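Facilities and Interior Planning
Course Handout, Unit 6: Room Finishes and Wall Color
Instructor: Gifty Ametepe

Read this handout before the Wednesday session. Students should bring a floor plan of one room they use often.

1. Why finishes are planned early

The finish of a room is often left until the end of a project, when money and time are short. Walls and ceilings are the largest surfaces most people see indoors, and their color affects how much lighting a room needs. A finish schedule should be agreed before lamps are ordered.
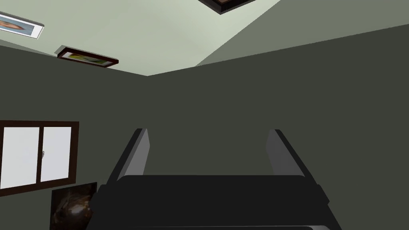

A finish schedule lists every surface in a building by room number. For each surface it gives the material, the color, the level of sheen and the method of cleaning. The schedule for the Sarkgate records office, which we will study in class, runs to 117 entries.

2. Reflectance

Light colors return more light to the room than dark ones. Ceilings are usually kept lightest, walls somewhat darker and floors darker still. Muted colors are acceptable in storage and reading areas, provided that the lighting plan allows for them.

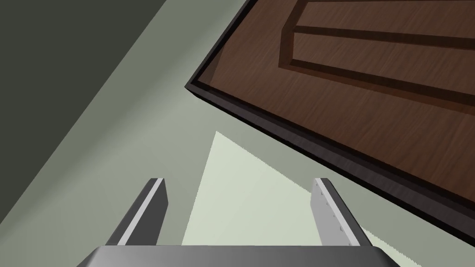 Sheen is a separate matter. A glossy wall is easy to wipe but shows dents and uneven plaster. Flat paint hides these faults and marks more easily. Corridors and stairwells generally receive a mid-level sheen up to shoulder height.

3. Doors and trim

Doors should be listed apart from walls – they are handled more and repainted more often.

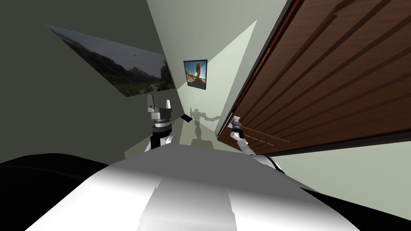

At Sarkgate, the first contractor, Skanis, priced doors and walls together. The second, Fiadzo, priced them apart, and the office was able to delay the wall work until April.

4. Estimating cost

Measure the height and length of each wall, multiply, and subtract large openings. Do not subtract small ones. The Sarkgate reading room has over 2,000 square feet of wall surface.

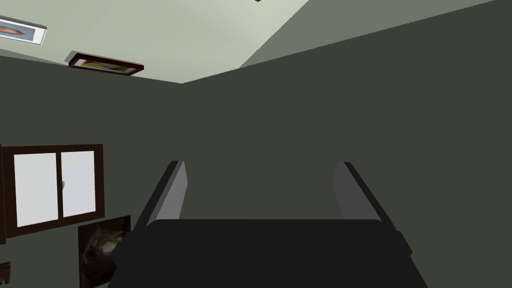

Add primer wherever a dark color is to be covered by a light one. Record the number of coats in the last column of the schedule.

Assignment: prepare a finish schedule for the room on your floor plan, using the Wotent form supplied in class.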